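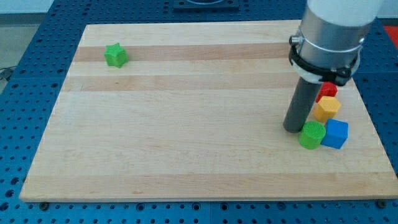

Shapes on the Wooden Board
A small gallery from the Timinholm shape set
Posted 23/09/2024 by Aitana Goicoechea

I have been meaning to put these up since April, when the first of the printed shapes came off the machine and I carried them home in my coat pocket to show everybody (they were very patient with me). The set has grown to 14 pieces by now, in all sorts of colors, and I still reach for the green ones first. So pour yourself a coffee and have a look around – there's no hurry on this page.

The picture at the top has the green star off on its own, on one of the darker stripes in the wood. I do love that stretch of bare board beside it. If you look toward the left of the middle you'll find a few faint marks and scuffs, and I've decided to leave them be, as a board that gets used ought to look it. The top of the star has that fine, rough texture you get with printed pieces, and I've gone back and forth all summer on whether to sand it smooth. For now it stays, mostly on account of how nice it feels under your thumb.

The second picture has a little less company in it. The star is keeping to its own side, and over on the right there's the green cylinder with the bright blue cube a little behind it, and just a sliver of something orange peeking out. The cube has beveled edges, which I asked Benoît to draw in for me after the sharp corners on our first try, and I think they make all the difference to a plain little block. I'm also very fond of that blue against the pale wood, more than I expected to be when we picked the color!
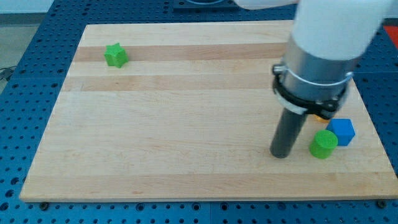

Nuanchan Phromma wrote in to ask whether the star could come in a bigger size, as her grandchildren lose anything small within the hour, and she wondered too if the cylinder might be printed in yellow to go with the Wirkeo set she already has at home. A bigger star is on my list, Nuanchan, and yellow is an easy yes. I'll put up new pictures once both are printed, along with the arch and the half moon that Jirayu has been drawing.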